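Laundry Sorting Notes and Photos - README

Last updated 2022-03-01

Hi, and thanks for downloading this thing. It started as a folder on my desktop called "laundry stuff" and grew until I had to write down what was in it. I've folded clothes and bedding for a living in one form or another for a long time, first in a rental turnover crew and now on my own, and I kept getting asked how I go through a big mixed pile without losing half a day. So these are my notes, plus photos, plus a spreadsheet where I try to give every kind of item one name and stick to it.

What you get

There are 800 photos in the photos folder and 56 item names in names.csv. The notes folder has one text file per type of laundry (clothes, towels, bedding, and a messy one called other). 

Dark clothes

I'll start with these since they get the longest notes file. Black on black is the worst! Seams vanish, folds vanish, and a sleeve can hide under a body panel until you think you're done. What I do is spread the whole garment out on the bed before I decide anything, on top of something pale if I can, and then read the outline. The edge tells you more than the middle does. Look for corners, notches, any flap that sticks out at an angle, and go from there.
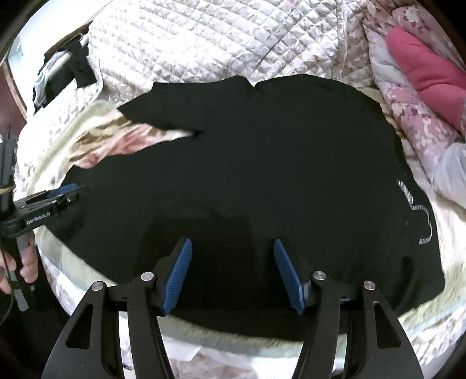

If I can't tell what a thing is after that, it goes in names.csv as "dark garment, unsorted" and I move on. Please don't fix these by guessing. I tried that in the first version and ended up with a bunch of pants labeled as jackets (sorry to everybody who grabbed that one). If there's any striping or trim showing, put it in the trim column even if you have no idea what the piece is - it's often the only thing that lets you match it up later.

Lint and loose threads get their own column too. I only write yes, no or can't tell.

Towels and bedding

Okay, so towels. I have opinions. The fluffy ones with a thick border are half towel and half bath mat as far as I'm concerned, and I went back and forth on the name so many times that I finally just made it "towel or mat, plush" and called it a day. Colored borders go in the border column. Prints go in the print column in whatever plain words you'd use out loud, so "swirly, tan" is totally fine.

Quilted blankets are listed by their base color first and the print second. Don't try to fold one while it's still bunched up with other stuff. Pull the small pieces off the heap first, towels especially, and leave the big quilts for last when you've got the floor space. I give myself 20 minutes for a heap with two big quilts in it, and up to 45 if there are sheets mixed in, mostly because fitted sheets swallow socks.

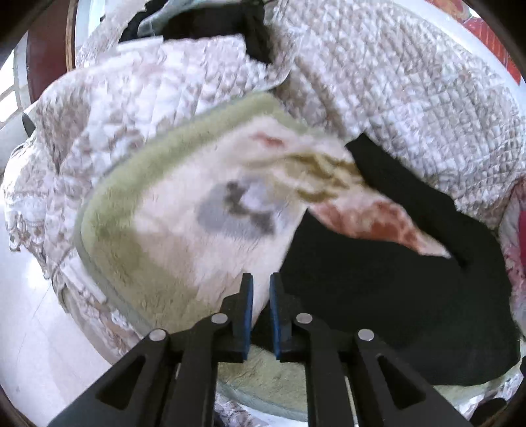 Bordered plush towel with quilted blankets, in the heap.

One thing I still haven't settled is what to do with prints that fold over on themselves. You can get two or three bits of pattern showing and no clue if they belong to one big design or several little ones. For now I describe only the parts that show and leave the rest blank.

Names of the lists

The two spreadsheets have silly names and I'm keeping them. Giltell is the clothes list and Bekuvex is everything for beds and bathrooms. names.csv is both of them stuck together, so if you spot a mistake, fix it in the separate list and then rebuild. If you fix it in names.csv it'll get overwritten the next time I run the merge, and yes, I've done this to myself more than once.

Known problems

- Greens and grays are not consistent. Sage, olive and "greenish gray" were all me on different days.
- Some dark items are almost unreadable in the photos. I left them in.
- The notes for other are barely started. Curtains have one line.
- Spelling of "duvet" in the June files. I know.

Using it

Use it for whatever you like, copy it, print it, tape it up over your dryer. If you pass it along, please keep this file with it so people know what the columns mean. I'm planning to split the plush towels by border color next, and after that maybe finally write up pillowcases.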